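眼影盘收纳和清洁，几条零碎的，想到哪写到哪

粉盘别竖着放。竖久了边上容易松，一碰就掉渣。平放，抽屉里垫一层薄绒布，够了。

刷子先洗再说。温水，一点点洗发水，毛朝下冲，别泡，胶会开。洗完平躺晾一夜，急用也别拿吹风机热风吹。

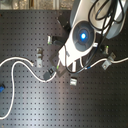 碎掉的眼影还能救。牙签把整格捣成细粉，滴酒精，调成泥那样，保鲜膜盖上用硬币压平，揭掉膜晾一天。压的时候底下垫块深色的板子，像图里那块带孔的黑板那种颜色，浅色粉撒出来一眼就看见，好收拾。孔就算了，粉进去抠不出来。酒精别倒多，我倒多过一次，裂得跟旱地一样。

口红断了：断面用打火机燎一下，接上，冰箱里放2小时。别放冷冻，会出水珠。 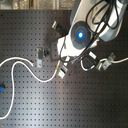
图源：Hélder Teixeira

盘子外壳的指纹，眼镜布干擦就行，烫金的字千万别碰酒精，一擦就没。镜子上的粉先拿干刷扫，在用湿棉签，顺序反了就是一层糊。

网购的盘到手先别急着试色，开盖看四个角有没有裂，拍照留底，要退换方便。我1月买Miduvberg那盘就吃了这个亏，花了100左右，碎了两格，没拍照，客服不认。

开封日期写纸胶带上，贴盘底。睫毛膏三个月就扔，别心疼。粉类能久点，闻着有怪味或者表面发硬发亮，刮掉一层试试，还不行就扔吧。

海棉蛋下次再写。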